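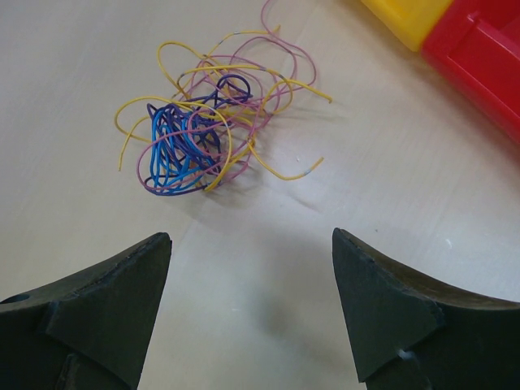
## Sorting out your odds-and-ends wire

I keep all my leftover hook-up wire in one Durko biscuit tin, and every March I tip it out and swear I'll be tidier next year (I never am!). If yours is in a similar state, this is how I get through it in an evening.

1. Tip the lot onto a clear table with good light. Don't pull anything yet, pulling only makes the knots tighter.
2. Give the heap a gentle shake from one side, then the other. Quite a few bits will just drop away.
3. Pick one colour and find a loose end. Feed that end back *through* the loops and leave the middle alone. I always start with whichever colour is on top.
4. Straighten each piece between finger and thumb as it comes free. A cloth helps if the wire is very kinky.
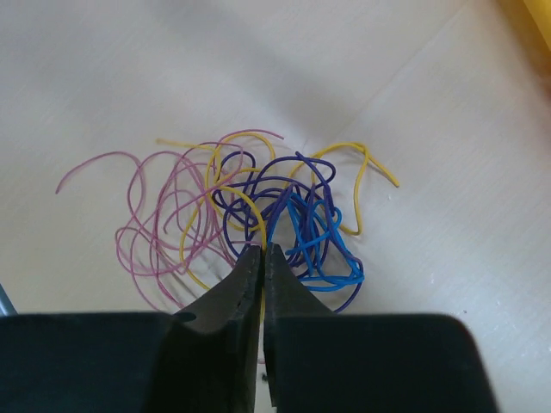 *Pink, yellow, purple and blue, all still in a tangle.*

5. Measure what you've got. Anything under 20 mm goes in my scrap jar, and anything over 100 mm gets wound round two fingers and held with a twist of paper.
6. Label the coils if you mix thicknesses. I use old Fornari tea bags' paper tags, which take pencil nicely.

For storage I like a cheap drawer unit, and mine is a Brukov with 25 little drawers. A row of jam jars does the same job and you can see the colours through the glass – lovely on a shelf! Just keep the lids on if you've got a cat.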